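Come fix computers with me (paid, part-time, Kiltness)

So I need a second pair of hands, and I'd love it if they were yours! I run Tanden, a little secondhand computer shop on Brophy Street in Kiltness. We take in old desktops from offices and schools, get them going again, and sell them cheap to families and students who just need something that works. Last year 730 machines went out the door, and my back has opinions about every one of them.

The job is 2 afternoons a week to start, 1 pm to 6 pm, and it'll probably grow in March when the Hatalier school district clears out its old labs (I've already agreed to take 100 towers, wish me luck). Pay is hourly, we can talk about the number when you come by, and it goes up after your first nine weeks if we still like each other.

What you'd be doing: opening up machines, blowing out the dust, swapping memory and drives, wiping disks, putting on a fresh system, and writing up the little tag that goes on each one. Some days you'll be at the counter too, mostly telling people how to get their photos off a laptop that won't start. You do have to be kind about that. People get really upset about their photos, and I would too.

You don't need a degree or a certificate. I learned by breaking my dad's computer when I was a teenager and then having to put it right before he got home. If you've taken something apart and gotten it back together, tell me about it, even if it was a toaster. You should be okay lifting a tower onto a bench, okay with small screws, and okay asking me when you're stuck (please ask, I've wrecked enough boards by guessing).

Stuff you get: first pick of the spare parts box, free coffee, a key once you've settled in, and a radio you can change the station on. I bring the dog in sometimes, so if you're allergic, let me know and she'll stay home.

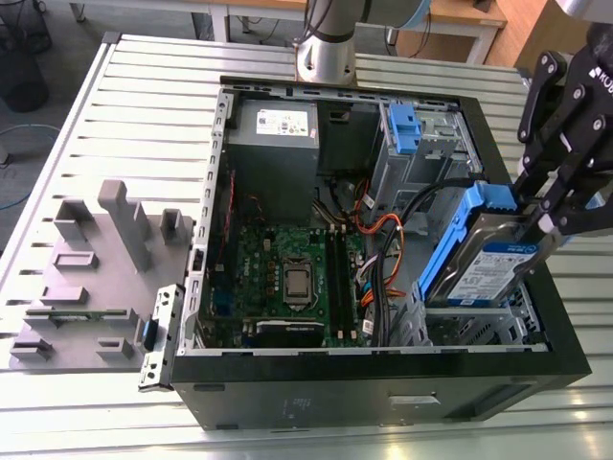
A desktop tower with the side panel off. You'll get to know the insides of plenty of these.

To apply, just drop in at the shop any time after lunch, or send a note through the contact form with "bench job" at the top. Skip the fancy cover letter. A few lines on who you are, which afternoons you're free and the last thing you fixed will do fine. I write back to everyone, though it can take me a few days when we're busy.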